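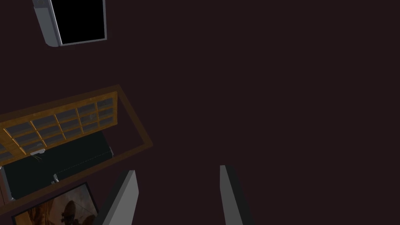
Medora Aviation Heritage Trust, Aircraft Restoration Department

Progress report to the Santoso Foundation
Wednesday, January 17, 2024

Grant purpose: return of the Trust's twin-engine piston transport to taxiing condition, with public engine runs to follow.

Summary
Work on the airframe is on schedule. Work on the engines is behind by five weeks, for reasons set out under item 2. The Trust does not request additional funds at this time, but asks the Foundation to approve a transfer between two budget lines.

1. Airframe
Corrosion removal on the lower wing skins is complete on the left side and well advanced on the right. The department has now drilled out and replaced 1158 rivets, most of them between the engine mount and the landing light. Two stringers in the right wing proved worse than the survey had indicated and were replaced in full. The fabric on both elevators has been renewed and doped, and the rudder is stripped and awaiting inspection. New main wheel tires have been delivered and are in storage.

2. Engines and propellers
The left engine was reinstalled before the holidays. All control runs are connected and the oil system has been flushed. The right engine remains with Veteck, the overhaul contractor. On teardown, Veteck found scoring in three cylinders and recommended replacement of the full set on that bank — a recommendation our own inspector supported. Replacement cylinders were located through Trilasano and have been paid for from the contingency line. Return of the engine is now expected in February.

Both propellers have been overhauled and tagged. The remaining balance on that contract is $691 and will be settled this month. 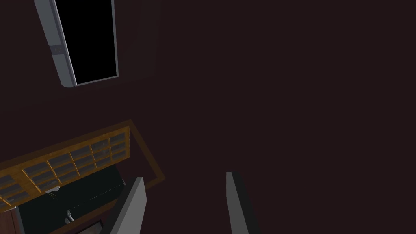
3. Public access and events
Open hangar days continued through the fall. Attendance at the last of these was about 800, and the cockpit tours were fully booked. The first engine run before an audience will be limited to 100 ticket holders, at the request of the airfield operator, who must approve the barrier plan and fire cover in advance. The plan has been submitted. No date will be announced until the right engine has completed its ground tests.

4. Request to the Foundation
The Trust asks that the unspent portion of the paint line be moved to engine work. Exterior painting would then be carried out in the next grant period. The bare metal areas have been primed and can remain under cover until then.

The next report will include the ground test results for the left engine and a revised schedule for the right.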